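October
Vilho Juntunen

3.2 Bedding and sleep onset

Fifteen households in Tanel kept a diary for three weeks. Bedtime, lights out, when they last changed the sheets. 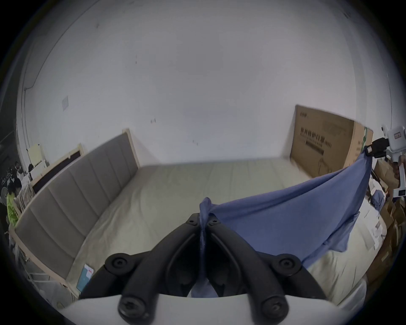
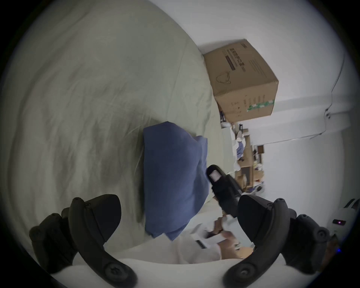

Figure 3. Blue fabric on a bed.

Nine housholds changed bedding on Monday, the rest whenever. Sleep onset was about 3 minutes shorter on the first night after a change, then back to usual. Small effect. Diaries with gaps left out, see Kelmendi's notes on recall. Room temperature not controled for.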